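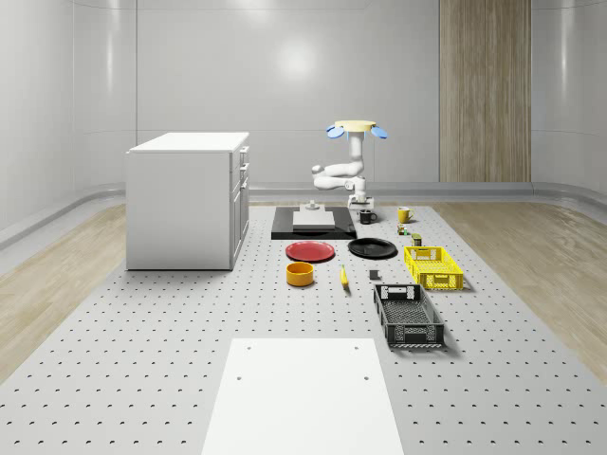 Encarnación Arrieta
Dozentin für Robotersicherheit, Flulldale

Kapitel 6
Regeln, bevor sich etwas bewegt

Wer zum ersten Mal eine Arbeitszelle in der Simulation aufbaut, will sofort losfahren. Ich kann das gut verstehen, mir geht es nach all den Jahren noch genauso! Ein weißer Arm auf einer Lochplatte, davor Becher, Teller, eine Banane, zwei Kisten: Da juckt es in den Fingern. Trotzdem beginnt dieses Kapitel mit Papier, nämlich mit der Risikobeurteilung, und ich verspreche Ihnen, dass sie spannender ist als ihr Name.

Die Grundlage bildet die EN ISO 12100. Sie verlangt, zuerst die Grenzen der Maschine festzulegen: den Raum, die Zeit, die bestimmungsgemäße Verwendung und auch die vernünftigerweise vorhersehbare Fehlanwendung. Für Industrieroboter kommt die ISO 10218 in 2 Teilen hinzu, der erste für den Roboter selbst, der zweite für Anwendungen und Zellen. Gerade der zweite Teil wird gern überblättert, dabei steht dort vieles, was Sie als Integratorin oder Integrator täglich brauchen.

Was hat das mit einem gerenderten Tisch zu tun? Eine ganze Menge. Schon im Modell lässt sich prüfen, ob der Arm auf dem Weg zur hinteren Tasse über die gelbe Kiste streicht, wie nah er dem weißen Schrank kommt und wo ein Mensch später stehen müsste, um die vordere Kiste zu wechseln. Mein Kollege Florencio Figueroa lässt seine Gruppen jede Bahn zuerst mit reduzierter Geschwindigkeit simulieren und die engste Stelle schriftlich festhalten. Im Projekt Stakico sind so 3.000 Durchläufe protokolliert worden, und das Blättern darin ist ein Vergnügen (doch, wirklich).

Eine Grenze müssen wir gleich zu Beginn ziehen. Die Simulation ersetzt weder die Messung von Kräften und Drücken noch die Validierung der Schutzeinrichtungen an der realen Zelle. Reibung, Nachlaufweg und Greifkraft sind im Modell Annahmen, und Annahmen gehören mit Quelle ins Protokoll.

Abschnitt 6.1 klärt die Begriffe Gefährdung, Risiko und Restrisiko. In 6.2 zeichnen wir Arbeitsraum und Schutzraum ein. Halten Sie dafür einen Grundriss Ihrer eigenen Zelle bereit, eine Bleistiftskizze genügt.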